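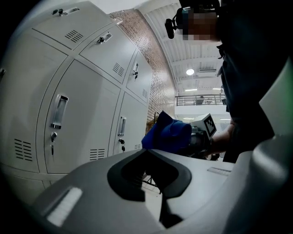

Tudor Moldovan objected last Monday that a stack is only a badly designed queue, and that a store which serves the newest item first will always starve the oldest. The objection is correct for a waiting line and wrong for a record of unfinished work. These notes set out the difference.

Reading time: 5 minutes

Handout 8: Ordered and direct storage

1. Terms

A store holds items. An access rule states which item may be taken out next. In a queue it is the item that has waited longest. In a stack it is the item put in last. In direct storage, such as a bank of lockers, any item may be taken at any time, provided its number is known.

2. Cost of access

Let a store hold 1000 items. Under direct storage, one step reaches any item. In a stack, the top item also takes one step, but the item at the bottom can be reached only after the other 999 have been removed. The same holds for the last item in a queue. The gain in direct storage is paid for elsewhere: a separate list must be kept of what is where, and this list can fall out of date.

3. Starvation

Suppose items arrive faster than they are served. In a queue the wait grows for everyone, in order of arrival. In a stack the early items may never be served. This is Moldovan's case. It does not arise where each item depends on the one above it being finished first, as with nested brackets in a sum. There the last bracket opened must be the first one closed, and a queue would give the wrong answer.

4. Placing by remainder

If item numbers are large and places few, divide the item number by the number of places and use the remainder. With 100 places, items 208 and 1308 both go to place 8. This is a clash. The usual remedies are to try the next free place, or to let one place hold a short list. The first remedy slows down badly as the store fills. See Escobedo's sheet for the working.

5. Exercise

Repeat the working in section 4 with 97 places. State whether the clash remains.

Last updated: March

Related items
Handout 7: Counting steps
Handout 9: Trees and search order
Worked answers, sheet 5 (R. Escobedo)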